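4.2 Pod removal and the wrist view

The arm used for the kitchen tasks was assembled in a shared workshop in Trevberg over one winter, from printed links and hobby-grade servos. The gripper is a parallel two-finger design we call Trurkby. A small camera is mounted at the wrist and looks along the fingers toward the workpiece. No external camera is used at inference time. The controller, Dritden, runs on a single desktop machine and issues position targets to the joints.

Of the household tasks we tried, removing a used pod from a single-serve coffee brewer proved the least forgiving. The pod rim is narrow, the holder is recessed, and the upper mechanism of the brewer limits the approach angle of the wrist. A grasp taken too high slips off the rim. A grasp taken too low drives the fingertips into the holder and trips the current limit on the wrist servo. We set the limit at 78 percent of stall and left it there for all runs.

Lighting inside the brewer is uneven, and the black plastic of the mechanism gives the depth estimator little to work with. We therefore dropped depth from the input and kept color only. The rim of the pod is the strongest cue available to the policy (Figure 4). Spilled grounds on the base and in the holder were left in place between episodes; cleaning the machine each time would have made the data easier to fit and less useful.

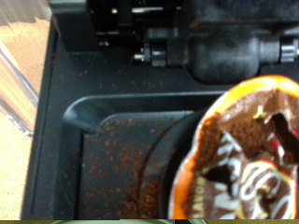
Figure 4. Wrist view during pod removal. Orange rim and punctured foil lid at right; coffee grounds in the recessed holder at center left.

One reader of the draft objected that a bright rim makes the task a color-matching exercise, and that a policy trained this way would fail on the first dark pod it met. The objection is fair in part. Of the 407 demonstrations collected, most used pods with light or saturated rims, and we did not balance the set by color. When we held out the dark-rimmed pods and tested on them alone, the policy still reached the holder but closed the fingers early more often. Adding a short search motion before closing recovered part of the loss. We have not tested rims that match the gray of the base.

Finger compliance mattered more than we expected. The first three sets of fingertips were printed in rigid filament and marked the pod rim without holding it. The fourth, cast in soft silicone over a printed core, tolerated a larger lateral error and is used in all results reported here. The pads wear at the inner corner and were replaced when the core showed through.

Major, the second arm built from the same files, has a slightly longer forearm and was used only to check that the calibration procedure carries over. It does, provided the camera bracket is refitted after the wrist is tightened. Fitting the bracket first shifts the view enough that the fingers close to one side of the rim.

12 shares
3 comments

4.3 Failure cases

Failures were sorted by hand from the recorded episodes into slipped grasps, blocked approaches and timeouts. An episode that ended in more than one way was assigned to whichever occurred first.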